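Fundik hand controller -- software pre-run checklist, with my comments

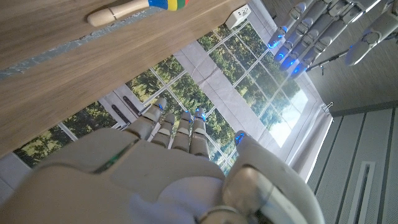
Page 3 of 4

1. E-stop reachable from the keyboard. OK.

2. Fingertip lights blue on both hands before the planner loads. OK, and I do like that color!

3. Joint limits match the config file. FAIL. The thumb limit was still the old one from September (my fault, sorry Dalal). Fixed and reloaded.

4. Control loop holds under 20 ms. OK, though it took roughly 60 seconds to settle after startup -- Umut, can you look at the logger?

5. Table plane in the collision map. OK, but the window side has no keep-out zone yet. Please add one before anybody raises the speed.

6. Hand-to-hand collision check turned on. OK. Yavuz wants a wider margin and I'm with him.

Rerun item 3 after any Gitum update. Checked 14th February, Haf Mostyn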